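# Felevberg bob

The **Felevberg bob** is a short haircut with a tight nape, a long top and a side part that sits lower than most people expect. I keep this entry for the salon glossary, and I've been cutting the style for years, so forgive me if I wander off into opinions now and then.

It takes its name from the town of Felevberg, where a small salon called Betden first put it on its price list. The earliest list I've seen charged 40 for the cut and nothing extra for the blow-dry (those were the days!).

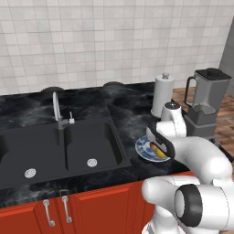
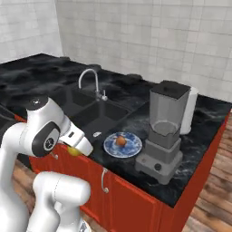

## Shape

The back is cut close and follows the curve of the head up to the bump of bone behind the ears. From there the hair gets longer fast, so you get a kind of shelf, and the top layers fall over it and hide it. The front pieces reach the cheekbone on one side and the jaw on the other. People always ask me if the two sides are meant to be uneven — yes, they are, and please don't let anyone "fix" it for you.

Bangs are optional. The Betden version had none at all, just a long sweep from the part. The one I see most often now has a wispy fringe cut into the sweep, and I like it better on high foreheads, mine included.

## History

The cut got going in 2000 and stayed pretty local for a while. Then a salon chain, Limano, picked it up and put it in its summer lookbook, page after page of it in copper and ash blonde. Limano called it the "side shelf," a name I've never heard a client use. After that it spread through hair shows and training days, and every stylist I knew had an opinion on where the shelf should start.

There's an old argument over whether the Debnath crop came first. The Debnath is shorter on top and has a straight part, and to my eye they're cousins at best, but the glossary's readers have written in on both sides. I've left the question open here.

## Variations

- **Soft Felevberg:** longer at the nape, scissors only, good on fine hair.
- **Clipped Felevberg:** the back is done with clippers. It grows out faster than you'd like.
- **Curly Felevberg:** cut dry, curl by curl, with the shelf left out completely. Some stylists say that makes it a different haircut. I still file it under this one.

## Care and growing out

Plan on a trim every five weeks or so if you want the nape crisp. You can stretch it, but the shelf starts to push the top layers outward and you end up with a mushroom (ask me how I know). A pea-sized bit of light cream is plenty. Heavy wax drags the long side down and the whole thing goes flat by lunch.

Growing it out is a little awkward, I won't lie. Have the long side brought up to meet the short one first, then leave the front alone and keep trimming the back until the lengths catch up. It's a plain chin bob by then and you can go anywhere from there.

## See also

- Debnath crop
- Graduated bob
- Side-swept bangs

*Last updated 6 July 2018*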